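Tanar Zine and Comics Fair returns to the old wool store for its biggest year yet

For immediate release

The Tanar Zine and Comics Fair is back in August, and this time it's spreading across both floors of the Rätsep Wool Store. Small-press comics, fan zines, hand-bound minis, risograph prints, filk songbooks, tapes of fan radio plays, the lot! Tables have been allocated to 215 makers from around the country, and entry is free all day.

The fair started as a swap day for readers of the long-running fan newsletter Umer, whose letters pages kept a scattered bunch of science fiction and comics fans in touch through the photocopier years. Subscribers would bring a box of doubles, a thermos and something they'd made themselves. The swap table is still the first thing you come to inside the door, and it still works on the same rule: leave one, take one, and don't be precious about which.

"I came to my first one with a stack of zines I'd stapled on the tram," says fair director Olga Mendes. "They were crooked. Somebody bought one anyway and then wrote me a two-page letter about it, and I still have that letter. I want every first-time tabler to go home with that feeling, or at least with an empty box."

First-timers get a proper welcome this year. The whole of the mezzanine has been set aside for people who have never sold their work in public before, with 50 half-tables at a reduced rate and an experienced tabler on hand in each row to help with floats, signage and the terrifying business of saying a price out loud. The half-tables went within a day of applications opening, and a waiting list is running for any that come free.

THE UMER ARCHIVE ON SHOW

The centrepiece downstairs is an exhibition drawn from the Umer archive, which has spent most of its life in filing cabinets and under beds. Archivist Gunārs Grigaitė has catalogued 994 items so far, from complete runs of the newsletter to con badges, mail-order forms, membership cards and a very heated exchange of postcards on the correct reading order of a space opera that was never finished.

"People think of fan culture as something that happened once the internet turned up," Grigaitė says. "But the arguments are all in there, decades earlier, in purple ink. So are the in-jokes, the love stories, the feuds over lettering. You open a folder for one minute and look up and it's dark outside."

Visitors will be able to handle selected issues at a supervised reading table. Anyone who contributed to Umer under a pen name is warmly invited to own up, and there will be a visitors' book for exactly that purpose. Quite a few contributors known only as initials are still a mystery, and the archive would love to hear from them.

TALKS AND WORKSHOPS

There are 4 talks in the upstairs theatrette, all free, all first in, best dressed.

10.30 am: Minoru Wada on drawing for an audience of thirty. Wada has put out the same hand-lettered comic every season since he was at high school, and has never printed more copies than he can carry. He'll be talking about pace, postage and why his lead character has had three different noses.

12 noon: So-yul Won on translation in fandom. Won began by translating fan comics for her cousins and now letters and edits for small publishers. Her talk covers sound effects, puns that won't budge, and the etiquette of asking permission.

1.45 pm: Who gets called a fan? A panel chaired by Nii Mahama on collectors, completists, casuals and the names we give each other. Mahama's zine on the subject sold out at last year's fair and has been reprinted with a new cover and several corrections sent in by readers.

3.30 pm: Open mic. Read a page, sing a verse, defend your favourite sidekick. Five minutes each, with a bell.

Workshops run in the side room from 10 am and need to be booked. They cover pamphlet stitch, brush inking, making an eight-page zine from one sheet of paper, and a costume session on weathering and colouring foam armour, which was packed to the rafters last time. Materials are supplied, though you're welcome to bring your own favourite pens, and an old shirt is a good idea for the costume session. Kids under 12 will need a grown-up with them for anything involving blades.

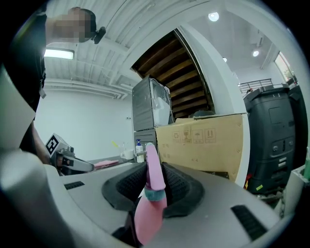
Costumes are welcome all day, whether you've spent a year on yours or ten minutes. Larger props can be left at the cloakroom beside the ramp entrance. There's no contest and no judging, just a slow parade around the ground floor at 3 pm for anyone who fancies it, led by the Wenia Community Brass Band playing theme tunes by request. (They have been practising. They would like it known that they have been practising.)

GETTING THERE

The Rätsep Wool Store is on the harbour side of Tanar station, a short walk through the underpass. Both floors are accessible by lift, and the theatrette has a hearing loop. A quiet hour runs from 9 am to 10 am, with the lights softened, no music and limited numbers. Bookings for the quiet hour are free and can be made through the fair's website along with workshop places.

Food this year comes from the dumpling van and the toastie stand in the courtyard, with a tea urn upstairs for tablers. Many tables are cash only, so bring some coins. Bike racks are in the laneway and parking is limited.

"Come early, bring a tote bag and talk to people," says Mendes. "Everyone behind a table made the thing in front of them, and they are dying to tell you about it. Ask them what they're working on next. You might be there a while!"

MEDIA

Interviews with the director, the archivist and all speakers can be arranged before the fair. Photographers are welcome from 9.30 am in the courtyard and from 10 am indoors, and are asked to check with costumed visitors before taking their picture. Scans of selected Umer covers are available on request from the Tanar Zine and Comics Fair media desk.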